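# Handout 4: Gloves, Buttons, and Who Got to Have Cold Hands

Dress and Society, spring session. Notes by Theophilus Ayaaba. Please read before class and bring the worksheet from Handout 3, which most of you still owe me.

## 1. Where we left off

Last time we talked about hats, and ran over, as one does with hats. Today we move to the other end of the sleeve. Gloves get two paragraphs in most costume surveys, usually tucked behind shoes, and this is unfair to a garment that people have fought over, been buried in, thrown at each other, and taxed.

The survival problem should be familiar by now. Fine gloves were kept because they were fine. Work gloves were worn until they fell apart and then used to hold something hot. So when a museum drawer is full of embroidered gauntlets with silk fringe, remember that you are looking at the leftovers of people who rarely picked anything up. 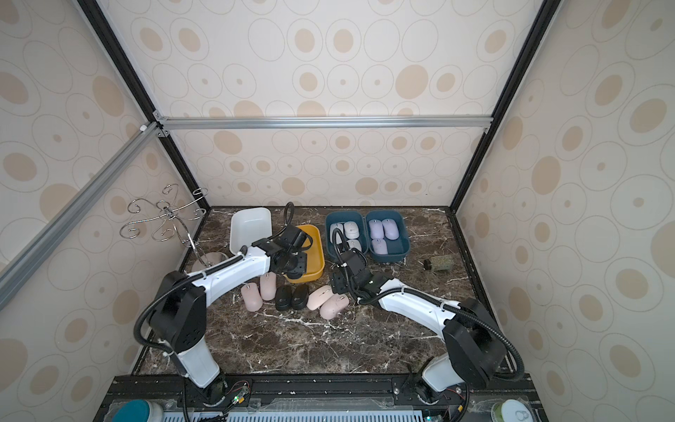 **Why were so many early gloves perfumed?**

Tanned leather smelled terrible. Many of the substances used to prepare skins came from animals, and not from the parts of animals you would choose. Scent in the form of musk, ambergris, or orange flower covered the problem, and after a while the scent became the selling point. In France the two trades were joined closely enough that glovers and perfumers shared a guild.

## 2. How a glove is cut

A hand is a dreadful shape to dress. It opens, closes, spreads, and has a thumb coming out of the side at an angle that no flat pattern likes. The usual parts are:

- **Trank:** the main piece, folded at the outer edge of the hand, covering front and back.
- **Fourchettes:** narrow strips between the fingers. The word means "forks," and you will misspell it on the exam.
- **Quirks:** small diamond pieces at the base of the fingers, for ease. Cheap gloves leave them out.
- **Thumb:** cut separately and set in. When a glove pinches, look here first.
- **Points:** the decorative lines of stitching on the back, commonly three.

Leather gloves were cut after the skin had been dampened and stretched, so that the finished glove gave across the hand and held firm along its length. A cutter who got this wrong made a glove that grew longer every time it was worn. The Manninen sample book (at the front desk, do not take it home) has a page of these failures, kept by somebody with a sense of humor or a grudge. 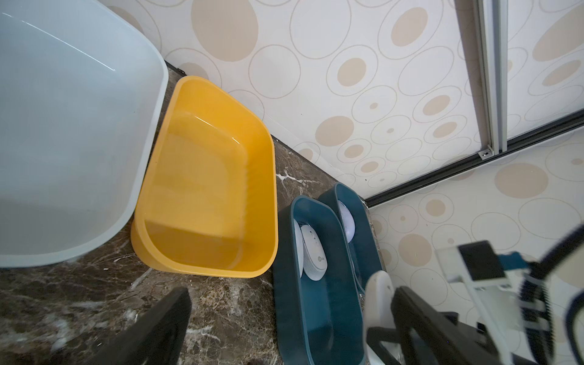 *Vol. 4, p. 61*

## 3. Keeping them clean

Washable gloves were advertised with great confidence and washed with great anxiety. Chamois and some doeskin could go into lukewarm soapy water, often worn on the hands while you rubbed them together as if plotting something. Kid could not. White kid was cleaned dry, with bread crumbs, with fuller's earth, or later with benzine, a solvent that gave off flammable vapor. Household manuals tended to mention the fire risk after the instructions.

White evening gloves therefore told a room two things: you had not touched anything on the way over, and you could afford to replace them when you did. People with less money had theirs cleaned over and over, and a faint smell of solvent at a dance was something polite guests pretended not to notice.

## 4. Length, buttons, and a confusing unit

Dealers' catalogs describe long gloves by "button." A sixteen-button glove may have only three buttons, all at the wrist. The number gives the length, measured in French inches from the base of the thumb, and has very little to do with anything you could fasten. Students lose points on this every year. So did I.

A working guide:

1. One- and two-button: wrist length, for day wear.
2. Four- to six-button: a little above the wrist, good with a three-quarter sleeve.
3. Eight-button: partway up the forearm.
4. Sixteen-button and up: over the elbow, for formal evening dress. The opening at the wrist, called the mousquetaire, lets the wearer slip the hand out to eat and tuck the empty fingers back. It looks alarming across a dinner table.

The buttons themselves were often tiny and set close together, which brings us to the glove hook. A steel hook with a pretty handle was an ordinary item in a lady's dressing set, and a maid with good eyesight was the other half of the tool.
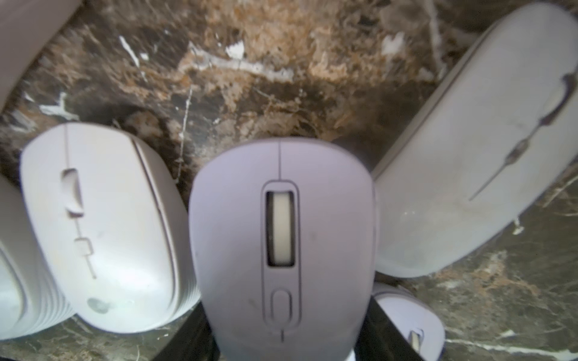
Men's gloves had an easier time of it. One button or a single snap, a plain wrist, tan or gray for day and white for evening, and the hard decision was whether to wear them or carry them. Carrying was considered elegant for a good while. A man might own a pair for years and never find out if they fit.

Snap fasteners spread gradually, and older makers grumbled. The Adthorpe ledger, entry 1168, records a customer sending back a pair because the snap "sounded cheap." Entry 1263 has the same customer ordering almost the same pair, with the snap.

## 5. Reading and tasks

- Bonholm reader, the chapter on sumptuary rules. Skim the tables.
- Sekwood pattern sheets: trace one trank with its thumb and fourchettes. Use your own hand for the measurements. If you used somebody else's hand last time, I could tell.
- One page on this: pick a portrait in which the sitter holds gloves and does not wear them. What does the painter gain? "He was good at gloves" will not fill a page, though it may be true.

Muslin for the practice glove is in the cupboard. It will have no stretch, so it will fit badly, and you should write down exactly where. Leather comes later, once the scissors have earned my trust.

Worksheets due 23/04/2026. Loose threads go in the bin by the door.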